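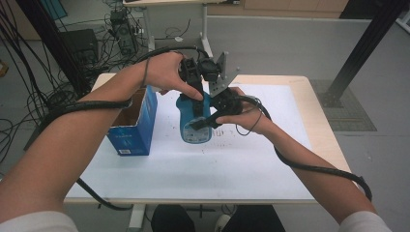
Pidau is my hand-held gripper, and this README covers what you need to build one and read the recordings that come out of it. I built mine in a shared workshop over one very long November, and I still tinker with it most weekends. It's a two-handed thing: one hand goes up on the housing, the other holds the lower jaw, and you close it on whatever you're after, like the blue bottle. Watch the cables! I let one loop around my left wrist and run down the forearm, and the other wraps the right forearm, so leave yourself more slack than you think you need.

What's in the folder

parts/ - drawings for the jaws and the flat metal bracket
firmware/ - the Condar board code, version 4
recordings/ - 2,054 grasps, one file each
notes/ - my build log, typos and all

Building it

Print the jaws first, then drill the bracket to match them (I did it the other way around and had to redo the bracket). Snug the screws by hand before you tighten anything. If the gears click when the jaws meet, back the lower one off a hair and try again.

Reading the recordings

Each file has time, jaw opening in millimeters and motor current. Sampling is at 70 Hz. Files tagged "slip" are grasps I dropped - I kept them in on purpose, they're good for training. The set called Setorness has nearly 3,000 seconds of me just opening and closing on air, handy for calibration.

Thanks to Sérgio Antunes for the first version of the logger. Last updated January 24, 2019.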